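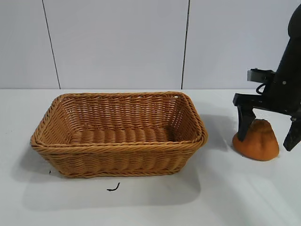 Orysia Kobzar
Research Associate, Household Objects Group, Skoryk Institute

3. Materials and setting

3.1 The basket

Open baskets are among the most common holders for small things in the home. They stand on hall tables, kitchen counters and bathroom shelves, and people drop keys, fruit, hair ties and mail into them without much thought. Earlier work on household sorting has mostly used plastic bins with straight walls. We wanted a container that people would have in their own rooms, and we chose a woven one.

The basket in Figure 1 is rectangular, wider than it is deep, and made of a tan to light-brown synthetic material that resembles wicker. The sides flare outward from a narrower base. The rim is thick and braided, and it stands up as a ridge around the whole opening. The floor is woven in the same ridged bands as the walls, a point we return to in Section 5, where small items that settled between the ridges are treated separately from items that lay across them.

Figure 1. The woven basket, empty, on the white tabletop, with a small orange object to its right.

Baskets of this type came from two suppliers, Vikano and Astier. The Vikano baskets were used in all the main sessions. The Astier baskets have a lower wall and were kept for the comparison in Section 6. We did not line either type with cloth, although several participants told us that they line theirs at home.

3.2 The table

All sorting was done on a white tabletop. A plain light surface makes small dark items easy to find, and it also shows lint, thread and crumbs that would be lost on a patterned cloth. Loose bits of this kind were not part of the item set and were left out of the coding. Participants sometimes brushed them aside or picked them up, and we recorded this as cleaning, a separate activity from sorting.

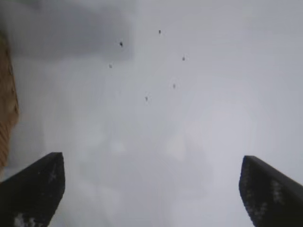

The position of the basket mattered more than we had expected when we planned the sessions in Uster. In the first round, held in November, participants could put the basket wherever they liked. Most pushed it toward the far side of the table and then pulled it back once they had started. For the main sessions we set the basket down before the participant came in and asked that it stay in place until the last item had been dealt with.

3.3 Items and coding

Each of the 30 participants sorted small household items one at a time. An item was coded as "in" when it came to rest inside the rim, and as "out" when it was left on the table. Items that landed on the rim and stayed there were coded as "edge." A session ended when the participant said that the table was done, or after 300 seconds.

The sessions gave 839 placements. Of these, 686 were coded as "in." The remaining placements were coded as "out" or "edge" and are broken down by item type in Section 4. Where two coders disagreed, they went over the placement together and settled on one code before the counts were made.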